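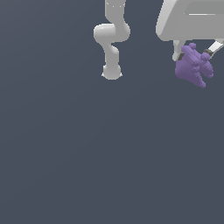 A simulated robot arm and a gripper holding a lumpy purple test shape, rendered on a plain grey background.

The first thing you notice on the packing floor at Willex is how much talking goes on. The second is that a good deal of it is about a purple lump.

"Is it the lump again?" somebody calls across from the wash bay, and Seo-ah Bang, who has been frowning at a monitor with her chin on her fist, waves a hand without looking up. It is the lump again. The lump is a practice shape, a knobbly thing with bumps along the top and a point at the bottom, and it exists only inside a computer. Bang made it awkward on purpose. If the gripper software can work out how to hold that, she reckons, it stands a fair chance with a sweet potato.

Willex packs root vegetables and ginger in Candthorpe, in a long tin shed off the Jarkville road, and it has been doing so for longer than most of its staff have been alive. Potatoes are easy to automate, more or less. They roll, they're roundish, and machines have been sorting them for decades. Ginger is another matter altogether. A hand of ginger has fingers and knuckles and odd little stubs that snap off if you grab them wrong, and a snapped piece goes from the premium tray to the juicing bin in an instant. For years the only thing delicate and clever enough to tray it was a person, standing up, for most of a shift.

Geum-ok Seok was one of those people. She came to the shed as a casual one July, meaning to stay for the season, and stayed for 15 years. She can pick up a piece of ginger and tell you which side it wants to lie on. She can also tell you exactly where it hurts when you've done that all day: the base of the thumb, then the wrist, then up behind the shoulder blade.

"You go home and you can't open a jar," she says. "My son opened the jars."

These days she spends most of her time at Bang's elbow, and I have rarely seen two people enjoy an argument so much. Seok will look at a planned grasp on the screen, the fingers closing on some virtual knob, and make a noise like a kettle. No, no, not there, that's where it breaks! Bang will ask where, then. Seok will hold up her own hand, thumb and two fingers, and turn it a little to the left. Bang types. They run it again.

It's a lovely thing to watch, and it is also how the system got good. The first version, put together by a small integration firm called Bodnár, was trained on tidy shapes and was hopeless with anything that had a waist. It would squeeze at the widest point, every time, and the widest point on a piece of ginger is very often the flimsiest. The engineers knew something was off but couldn't put a name to it. Seok had the name within an hour of being asked. Her word for the solid bit where the fingers join is "the palm," and there is now a setting in the software called exactly that.

The shed has 4 robot cells running, with room marked out on the concrete for more. Each one has a tray conveyor on one side and a bin on the other, and a low fence you can lean on. They aren't fast, at least compared with the videos people pass around. Seok in her prime would have left any of them for dead. But they keep the same pace at the end of the day as at the start, and they'll take the early shift in winter, when the shed is so cold that people used to warm their gloves on the kettle.

What gets tested in simulation first is pretty much everything. A new gripper pad, a new way of approaching the bin, a change to how hard the fingers press: each is tried on screen against a library of 500 made-up shapes before a single real vegetable is touched. Bang has a soft spot for the ugliest of them. There's a forked one, a flat one like a flounder, one that looks like a boot. The purple one is the oldest and the most argued over, and it has outlived several updates that were supposed to beat it.

I asked whether the colour meant anything. She laughed. "It means I was sick of looking at grey."

Now to the part that any story like this has to get to, and that the people at Willex brought up well before I did. When the cells were announced, there was a meeting in the lunchroom, and it did not go well. People had done the arithmetic. A machine that trays ginger is a machine that does what you do, and no amount of talk about upskilling changes how that feels at the start of a working week. Several traying staff left in the first few months, some for the hospital laundry in Jarkville, some because they'd been thinking of going anyway. Their positions weren't refilled. The company doesn't hide that, and I don't think it should.

For those who stayed, the work has changed a great deal. There are fewer hours on the line and more spent walking between the cells, clearing jams, checking trays, swapping worn pads and deciding what to do with the pieces the robots won't take. Every cell has a reject chute for anything it isn't sure about, and someone has to be sure on its behalf. The pay grade for that job sits 2 steps above traying, which took some bargaining, and the training is done on the clock.

Not everyone loves it. One of the older hands told me she misses the row. When you stood side by side you could talk for hours without lifting your eyes, and she'd heard about every wedding and every bad knee in Candthorpe that way. Now she's on her feet and moving, and her wrists are better, and she has to catch people up at lunch. She wasn't complaining, quite. She wanted it written down.

Others have taken to it like ducks to water. The night crew have given each cell a name and keep a whiteboard of its moods. The one nearest the roller door is fussy in the mornings when the sun comes in low and confuses its camera, so someone hung an old tarp there, and it works a treat. That fix isn't in any manual. Bodnár's people came out for a service visit, saw the tarp, and asked if they could send a photo of it to their other customers.

I find this the most exciting thing about the place, more than the arms themselves (and I could watch the arms for a very long time). The knowledge on that floor used to live in people's fingers, and it left when they did. Some of it is getting written down now, and argued over, and tested against a lilac blob with a point on the end. Seok has started keeping a notebook. It's full of small drawings, each with an arrow for where the thumb goes, and Bang photocopies the pages and sticks them above her desk.

There's plenty still to sort out. The grippers bruise very young ginger, the pale stuff with the pink tips, so that is all still trayed by hand through its short season, and everyone agrees that it should be for now. Dirt is a constant nuisance. Mud on a root changes its outline, and a clump that looks solid to a camera can come away in the fingers. Bang wants to build mud into the simulation and has been putting it off, as mud turns out to be fiendish to fake. Seok has offered to bring her a bucket.

The next cell is due to be switched on 4th December, ahead of the holiday rush, and it will be the first one set up from start to finish by people who used to work the line. Bodnár will be on the phone if they're needed. When I left, the two women were back in front of the monitor, trying a grip that came in at more of a slant, and the wash bay had put its radio on.

"Turn it," Seok was saying. "A bit more. More. There, now close."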